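Grurnano Handheld Demonstration Station - Pre-Session Safety Checklist
Form 13, June issue. Inspected against Veslow site rules.
Task: two-gripper pick and place, desk fan and book

1. Marker cubes secure on both grippers, faces clean.
Pass. Re-tightened the left mount by a quarter turn.

2. Jaw pads seated, no lifting at the edges.
Pass. Replace pads at 689 cycles; the counter on the left unit has not been reset since the last change.

3. Gripper cables clear of the operator's elbows and of the table edge.
Comment: cables loop over the near edge of the table. Acceptable for standing work. Clip them if the operator is to sit.

4. Fan unplugged before handling.
Pass. Plug bagged and tagged before the first demonstration.

5. Jewellery removed or taped.
Fail, minor. Bracelet worn at the wrist. Tape it before the next run.

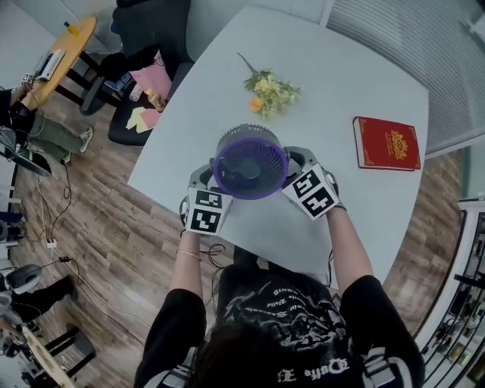
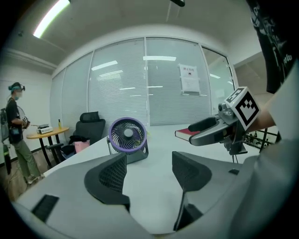

Demonstration table with fan and red book, seen from the operator's head position (first) and from a gripper (second).

6. Floor cables.
Fail. Loose cables and a power strip lie on the floor near the seated position. Route them along the wall or fit cable cover. Walkway clearance to be 70 cm at the narrowest point.

7. Chairs and loose items outside the operator's reach.
Comment: the office chair behind the table has bottles on the seat. Move drinks to the shelf - capped or not.

8. Tracking check. Both grippers waved through the full work volume, no dropouts.
Pass on the second attempt. Modise build reported almost 2 seconds of lost pose on the first; recalibrated.

9. Stop phrase agreed between operator and recorder.
Pass.

10. Replay on the Jarnness arm at reduced speed, guard closed.
Not inspected. Hold replay until items 5 and 6 are cleared.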